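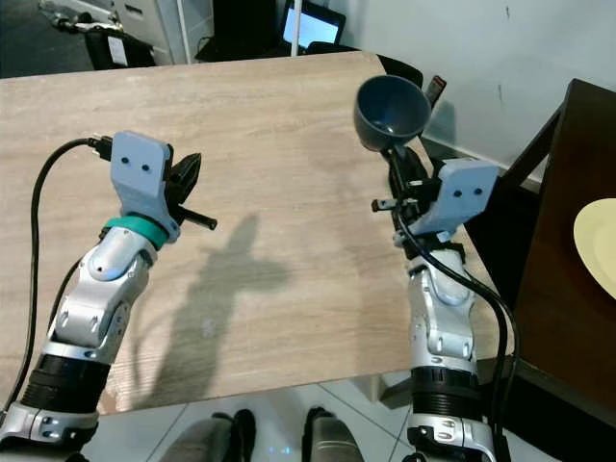

In Defence of the Big Shared Table

When I was first married we bought a table that was far too large for the flat. It seated eight if two of them were thin, and you had to turn sideways to reach the fridge. My mother-in-law thought we had lost our minds. I have been thinking about that table lately, because our library is talking about getting rid of its own, and I find I mind a good deal more than I expected to.

The plan, as put to us at a meeting one Wednesday evening in October, is to take out the long reading tables on the ground floor and put in single study booths, each with a screen on three sides, a lamp and a socket. Veronika Kelemen, who has run the branch very well through some lean years, explained it kindly and clearly. People ask for quiet. People ask for somewhere to charge a laptop. There would be 12 booths, they could be booked ahead, and you would never again have to sit opposite a man eating crisps.

I have been opposite the man eating crisps. I may, on one or two occasions, have been the man eating crisps. And I do understand the appeal, I really do, particularly for students in the weeks before their exams, when even a cough can feel like a personal attack.

But I should like to put in a word for the crisps, or at any rate for the table. I am 56, I work from home, and there are days when the only person I speak to before supper is the one who brings the post. On those days I walk up to the library with a bag of papers and sit down among strangers. We don't say much. Somebody asks if a chair is free. Somebody lends a pen. It sounds like very little, and I suppose it is, but I walk home feeling that I have been out in the world, and I can't imagine feeling that after three hours facing a grey screen.

Then there are the things you learn by sitting near other people. I met Murali Lobo at the long table by the window, when he leaned over and told me, very politely, that I was reading my own survey map upside down. He now comes to us most Sundays and has strong views on my gravy. My neighbour's boy got through his maths with the help of a retired surveyor who happened to be doing the crossword beside him. Nobody could have booked that in advance.

Carter Lavoie argued at the meeting that the tables stand half empty on weekday mornings, and he is right, they do. So does my own dining table, most of the week. I've never thought of it as wasted. A table with space at it is a kind of invitation, and somebody coming in from the cold can tell at once that they may sit down.

I'm told the work would cost less than I had feared, and that a good number of people have already written in to support it. Fair enough. What I would ask for is a compromise: put half the booths upstairs, where the local history cupboards are, and leave two of the big tables where they stand. Let the people who need quiet have it with the door shut. Let the rest of us go on rustling.

The forms are on the front desk until the end of the month, in the tray beside the returns slot. You can fill yours in at the long table, and if you need a pen, do ask whoever is sitting next to you.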